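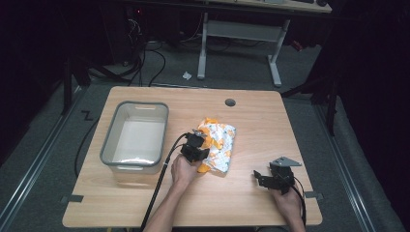
A storage bin and a plastic wrapper on a wood-grain table.

4 min read

Search articles Go

Kipchumba Nyaga has audited household film plastics in Umeswood for the past six years. His unit weighs and sorts bags, wrappers and pouches taken from curbside loads before they reach the baler at the Durkerer plant.

The last audit covered 562 households. Film made up a small share of the weight but a large share of the stoppages. "Weight is the wrong measure for film," Nyaga said. "A wrapper weighs a few grams. Put enough of them on a disc screen and the shafts stop turning."

Crews at Durkerer cleared the screens 3,172 times last year. Each clearing requires a lockout, and the line stays down for around 12 minutes.

Printed film is a separate problem. Ink and laminate layers lower the grade of the pellet, and the buyer, Guzmán, rejects bales above a set limit for printed material. "Clear film they will take all day," he said. "Once you mix in snack wrappers, the pellet goes gray and the price drops."

The optical sorter, a Lullik unit installed in September, identifies polymer type by near-infrared reflectance. It reads flat pieces well. Crumpled pieces scatter the signal – the sorter then defaults to reject. Nyaga would like residents to leave film out of the curbside cart and take it to one of the 60 drop-off points.

He expects the next audit to add 200 apartment units, which have never been sampled. "We have no baseline for shared dumpsters," he said. "I don't want to guess at one."

Comments (3)

marlow_t: Which drop-off points take bread bags? The list at the library is old.

D. Prewitt: Twelve minutes per jam seems low. I worked a line like that and it was closer to half an hour.

kasia77: Our building would sign up for the audit. Who do we call?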